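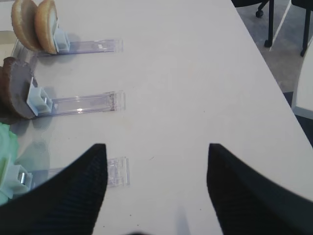

On me demande souvent, au magasin comme à table, pourquoi je continue d'acheter des disques d'ambient quand il suffit d'ouvrir n'importe quelle application pour obtenir huit heures de nappes « pour dormir », « pour se concentrer », « pour respirer ». Je réponds en général par un haussement d'épaules et je ressers du café. Mais la question m'a poursuivi tout le mois de décembre, et comme les soirées sont longues et que la maison est enfin calme, j'ai envie d'y répondre pour de bon, quitte à me perdre un peu en route.

Je suis venu à cette musique tard, à l'âge où mes amis se mettaient au jazz. Un collègue m'avait prêté une cassette de Thulani Zulu, « Sultana », deux longues plages enregistrées la nuit avec un orgue à soufflet et un magnétophone fatigué. Je l'ai écoutée en voiture, ce qui était une très mauvaise idée (le moteur mangeait tout le grave), puis dans la cuisine, puis allongé par terre dans le salon, et c'est là que j'ai compris qu'il se passait quelque chose au milieu de la première face. Un accord glisse, si lentement qu'on ne l'entend pas bouger, et pourtant on se retrouve dans une autre pièce. Il m'a fallu une bonne dizaine d'écoutes pour situer l'endroit, et je ne suis toujours pas sûr de moi !

Voilà ce que je défends, et tant pis si cela paraît démodé : l'ambient est une musique qu'on écoute. On a beaucoup répété qu'elle devait pouvoir s'ignorer autant que s'entendre, et je veux bien, mais on a surtout retenu la première moitié. Les plateformes en ont fait du papier peint au mètre. Des morceaux de 2 minutes, parce qu'il faut bien que le compteur tourne, coupés à l'instant où ils pourraient commencer à vous emmener quelque part. L'autre soir, j'ai fait défiler une de ces listes, 257 titres signés de noms que je n'avais jamais croisés, et je serais incapable de vous en fredonner un seul. Pas même de vous dire où l'un finissait et où l'autre prenait la suite.

Prenez à l'inverse « Denia », le dernier album de Thandeka Pillay, sorti chez Trarico. Il dure 72 minutes et ne comporte qu'une seule piste. On peut trouver cela prétentieux, et ma femme ne s'en prive pas. Moi, j'y vois une forme de politesse : la musicienne me prévient d'emblée qu'elle aura besoin de ma soirée, et je suis libre de la lui donner ou non. Les premières minutes sont presque ingrates, un souffle, quelques notes de flûte grave très espacées, un bourdonnement qui pourrait venir du frigo. Puis, vers la 18e minute, des percussions de terre cuite entrent par-dessous, si doucement que j'ai d'abord cru que le voisin bricolait. À partir de là, le disque ne vous lâche plus. Il y a dans le dernier tiers une sorte de montée sans crescendo, je ne sais pas comment le dire mieux, tout devient plus dense et rien n'est plus fort.

On me dira que c'est une question de disponibilité, que tout le monde n'a pas plus d'une heure devant soi un soir de semaine. Je l'entends, j'ai élevé trois enfants et je me souviens très bien des années où j'écoutais mes disques par bouts de dix minutes, entre deux lessives. Je ne fais la leçon à personne. Et je reconnais volontiers que j'ai moi-même utilisé « Sultana » pour m'endormir, plus d'une fois, et que Zulu ne m'en voudrait sans doute pas. S'endormir sur un disque qu'on aime, c'est encore l'écouter un peu. On garde en mémoire l'endroit où l'on a lâché prise, et on y retourne le lendemain.

Ce qui me chagrine davantage, c'est ce que deviennent les musiciens dans cette affaire. Wimix, la petite boutique où j'ai acheté presque tous mes disques du genre, a réduit son rayon à un bac et demi, coincé entre les musiques de film et les compilations de Noël. Le vendeur m'expliquait que les jeunes artistes lui apportent maintenant des morceaux calibrés, sans début, sans grave, sans surprise, au cas où une liste voudrait bien les prendre. Comment leur en vouloir ? Il faut payer le loyer. Mais je pense à cet accord qui glisse, au milieu de la face A, et je me demande qui oserait encore attendre aussi longtemps avant de le faire bouger.

Alors j'achète des disques, un de temps en temps, et j'en offre aussi, avec plus ou moins de succès. Mon beau-frère a reçu « Denia » pour son anniversaire et m'a demandé très gentiment si le pressage n'était pas défectueux. Je lui ai conseillé d'éteindre la lumière, de monter un peu le son et de patienter jusqu'aux percussions. Il ne m'a pas encore rappelé.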